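Bench Notes > Robots > Learning by Copying

One More Demo Won't Save You

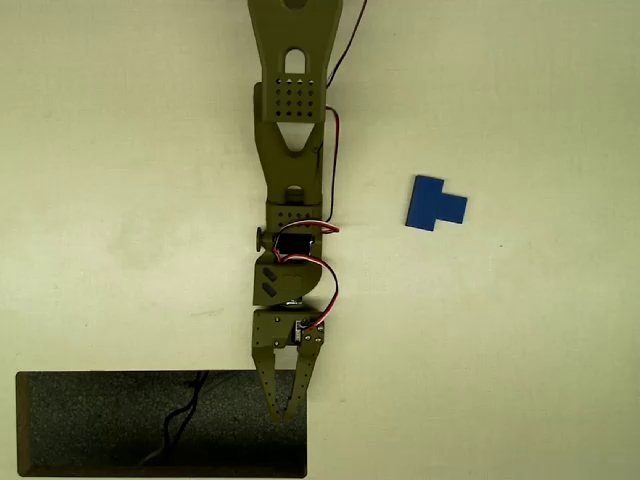 The green arm, the tray and the blue block, midway through the August batch.

I have now recorded 175 demonstrations of a small printed arm dealing with one blue T-shaped block, and I'm less convinced by the whole idea than when I started. The plan came from a write-up of the Dondari project, which promised that if you just show the arm what you want enough times, the rest takes care of itself. I'd like to know what "enough" means. The write-up says "a modest number." Thanks.

The task is dull on purpose. Block starts somewhere on the table, block ends up on the tray. I drive the arm by hand, the software saves the joint positions and the camera view, and then I put the block somewhere else and do it again. On a good evening I get through a lot of these. On a bad one the gripper closes on a corner, the block spins away and I sit there deciding whether that was a mistake or "recovery behavior."

That decision is my main complaint. After a first pass through the recordings I kept 124. What went in the trash? Mostly the ones where I hesitated, or came in at a silly angle and had to back up. So the learner gets to see a person who never fumbles, and then we all act surprised when it has no clue what to do after a fumble. Siu-ming Lai told me to put the ugly ones back. Haris Cheema told me to throw out even more. They have both trained more of these than I have, and they can't both be right.

Then there's where I put the block. I thought I was placing it at random. I plotted the starting spots and I wasn't – I'm right-handed, and most of them bunch up on the right side of the table at angles my wrist seems to like. The Nasholm people sell a printed mat with numbered positions to fix exactly this. I made a list of positions with a spreadsheet and it cost me nothing except my good mood.

I've trained on the kept set 2 times so far. Run one drove the gripper confidently to a patch of bare table and closed it. Run two did better, as long as the block sat where I usually leave it. Move it a hand's width toward the far edge and you're back to run one. You can call that learning if you want. I'd call it remembering where I put things.

Next batch goes strictly by the list, fumbles included, and I'm keeping a separate set of positions that never go into training. If that works I'll say so here.

Filed under: robot arms, demo data, grumbling

Comments

gomis_fan: Are you shuffling the block's rotation too, or only where it sits? Rotation was what killed mine.

Ottoline: Keep the fumbles. Just cut the part where you stop and stare at it.

Collado Rd Workshop: 124 sounds like plenty for one block. I'd look at your lighting before recording more.

pete_k: "Remembering where I put things" is more than I can manage.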